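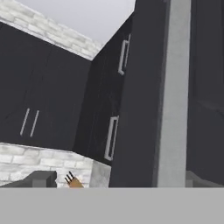 Ernik Cargo Tracker, second version

Reviewed by Yaryna Didenko
Sunday, June 9, 2024

Most freight theft on long routes happens while the trailer is parked. A tracker for this job has to do two things: report a door opening quickly, and keep reporting when someone tries to stop it. The Ernik does the first well and the second fairly well.

The unit is a sealed box with a door sensor on a short lead. It mounts inside the trailer with screws or magnets. I used the screws. The magnets held on a steel test panel but slid when the panel was tapped with a mallet, and I would not trust them on a rough road.

Setup took 22 minutes, most of it spent on account registration. The web console asks for a fleet name, a contact number and an alert schedule before it will accept a serial number. The printed guide puts these steps in the wrong order.

I ran the tracker for 27 days in a dry van operated by Kravchuk, a small carrier that hauls electronics and tires between two yards. Arsen Vasylenko, the night dispatcher, received the same alerts I did. Door alerts reached both of us in four seconds or less with a good signal. In the lower yard, where coverage is poor, the unit stored events and sent them later with the correct time stamps.

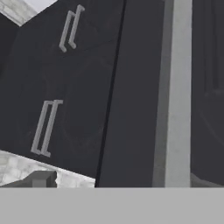
Jamming is the harder problem. The Ernik can't transmit through a jammer, and no cellular unit at this price can. It logs the loss of signal, and the console raises an alarm when check-ins stop. The default wait before that alarm is too long for a loaded trailer. Change it under Alerts, then Missed Reports. The setting does not carry over when a unit is moved to another trailer.

Battery life is rated at 800 hours with hourly reports. Mine still had charge at the end of the test, so I can't confirm the figure. Shorter intervals drain it faster, and the console gives no estimate of how much.

The Bokodow unit I tested in February has a better map and a weaker case. Its door sensor also missed slow openings, which the Ernik caught every time.

Recommended for parked trailers with fair coverage. Fleets that want live tracking on the move should look at a wired unit.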